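Gikton Folding: garments folded on beds, by hand, with a hand-held gripper

README for the second release

Hello, and thank you for downloading this. We have tried to put everything you need into one file, because we have all had the experience of hunting through five half-finished wiki pages for the one line that says which way round the quaternions go (they are w, x, y, z here, and the note is repeated further down for anybody who skips ahead).

What you have

Gikton Folding is a set of 1,422 demonstrations of clothes being picked up, turned, folded and stacked on beds in ordinary homes. There is no robot in the recordings. A person holds the gripper tool, does the job with it, and the tool's own camera and tracking record how it went. The idea is that a policy trained on these can later be run on an arm carrying the same jaws and the same camera in the same position, and we have set up the file format with that in mind.

The demonstrations were made in 12 homes, all in and near Pevley, over one rather cheerful spring. Each home gave us one or more bedrooms, and in every case we asked people to leave the bed as they would on a day when they had brought the washing upstairs and not yet got to it. We did not tidy, and we did not bring our own bedding. A great deal of earlier folding data was made on a plain table with a plain cloth, our own first attempt included, and policies trained on it went to pieces when they met a fleece throw.

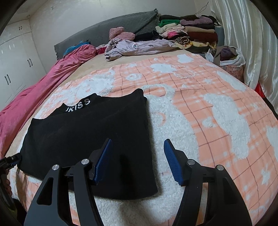 Pevley, June 2021

This second release replaces the one we put out in March. If you still have the older files, please delete them and start afresh. Mixing the two will give you clips whose jaw widths are in different units (the first release used raw encoder counts, for which we are sorry, and the second uses millimetres throughout).

On backgrounds and dark clothes

People write to ask about dark garments more than anything else, so a few words on those. A black knit top folded into a rectangle gives the camera very little to go on. The folds inside it more or less vanish, and what is left is the outline, plus whatever happens to be printed or sewn on. White embroidery along a collar band is a great help, and we found that our baseline leaned on lettering of that kind more heavily than we would have liked. If your own training crops or blurs the images, do check that you are not throwing the collar away.

Busy bedding brings its own trouble. Raised white fleece over a peach plaid has edges everywhere, and an edge detector will happily find you a sleeve where there is only blanket. We left all of these clips in. Should you want a gentler set to begin with, the column called bedding in the index file is marked "plain" or "patterned", and you can filter on that. The rest of the room has been left alone as well, so expect other piles of clothes, bags, duvets and wardrobes curving round the sides of the picture. The lens is very wide, and the calibration file will let you undistort it if your method prefers straight lines. Ours did perfectly well without.

How a demonstration was made

The person stood or knelt beside the bed with the tool in one hand. Each recording began with the jaws open over or near the garment, held still for a moment so that the tracking could settle, and ended when the jaws were open again and clear of the cloth. In between they were free to work as they pleased. We gave them a short practice with a tea towel first and then got out of the way. Some fold in thirds and some in halves, and a few smooth the cloth down with the outside of a finger after every fold, a habit we grew rather fond of and which the policies pick up surprisingly quickly.

We asked for one thing only, that the free hand should stay off the garment being folded. It may still turn up at the side of the picture, and so may the hand on the grip, so please don't use the presence of skin as a sign that a clip has gone wrong. Clips where the free hand did help are kept, and marked assisted in the index. We trained without them, but somebody working with two arms may find them handy.

What is in each folder

video – the view from the tool, as one file per demonstration.
pose – position and orientation of the tool, in metres and quaternions (w, x, y, z, as promised).
jaw – the opening between the pads, in millimetres, on the same clock as the video.
notes – a line or two of free text from whoever was recording. These vary from "fine" to small essays.

The index file at the top level ties these together and holds the labels for garment type, bedding, home and outcome. The outcome label is the demonstrator's own opinion of the fold and nothing more scientific than that.

Splits

Please use the split we provide. Homes are kept whole, so that no bedroom turns up in both training and test, and 3 of the homes are held back for testing. A random split over clips will give you a lovely number that means very little, since the same blanket will be on both sides of it.

Loading it

The Quintero loader reads the folders as they stand. Point it at the top level and give it the name of a split. If you use Branda for training, there is a ready-made settings file in the configs folder, which is the one behind our baseline. A full pass over the training set took us roughly 90 minutes on our one rather elderly machine, so you will very likely do better.

Known faults

The tracking drifts now and then when the tool comes down close to a large plain area such as a bare sheet. The affected clips are marked drift in the index, and we leave them out of training by default.

Garment labels were typed by hand. "Jumper", "sweater" and "pullover" all appear and all mean the same thing – we will merge them in the next release.

A handful of clips start late, with the jaws already closed on the cloth. They are listed in late_start.txt.

Permission and care

Everybody who lent us a bedroom saw their clips before release and could withdraw any of them, and several did. These are people's homes, and we ask you to treat them so. Please don't try to work out who lives in them, and please don't use the clips for anything beyond research into handling cloth. If somebody asks for a clip to be removed after release, we will take it out and post a notice with the clip number, and we would be grateful if you deleted your copy too.

Corrections are very welcome, even tiny ones. Open an issue with the clip number in the title and we will get to it, though it may take us a week or two when term is on.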